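Adding or Replacing Memory in a Desktop Tower: Frequently Asked Questions
Walach Computer Reuse, workshop help pages
Last updated January 15, 2025

Do I have to take the motherboard out?
No. Shut the computer down, unplug it, and hold the power button for 5 seconds. Lay the tower on its side and remove the side panel. The memory slots can be reached from there.

Which slots are for memory?
Look for long, narrow sockets near the processor, running parallel to each other. Most have a latch at one or both ends. Expansion cards use different slots, and a memory module will not fit in them.
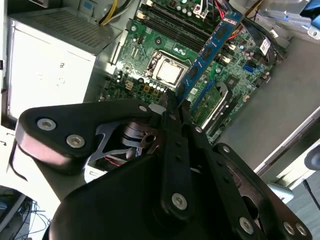
Blue memory module held upright near the black DIMM slots, which have white latches at their ends.

Which way does the module face?
The bottom edge has a notch that is off center. Match it to the ridge in the slot. If the two don't line up, turn the module end for end. Never force it.

How hard should I push?
Harder than most people expect. Open the latches, set the module straight in the slot, and press evenly on both ends until the latches close. If one end sits higher, take the module out and start over.

There are cables in the way. Can I move them?
Yes, gently. Power cables often run close to the memory slots – push the bundle to one side and keep it off the processor. If you have to unplug a drive cable, write down where it was connected.
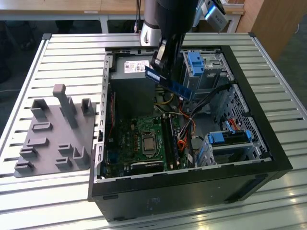 After You Close the Case

The computer beeps and the screen stays black. What now?
Unplug it and reseat the memory. If you installed 2 modules, try them one at a time in the slot your manual lists first.

It starts, but some of the memory is missing.
Check that every module is fully seated, then look up the limit for your board. Some older boards won't accept modules above 4 GB.

Can I bring the computer in?
Yes. The Dultmont shop takes towers for memory work on weekdays. Bring the tower and the new module, and leave the monitor at home.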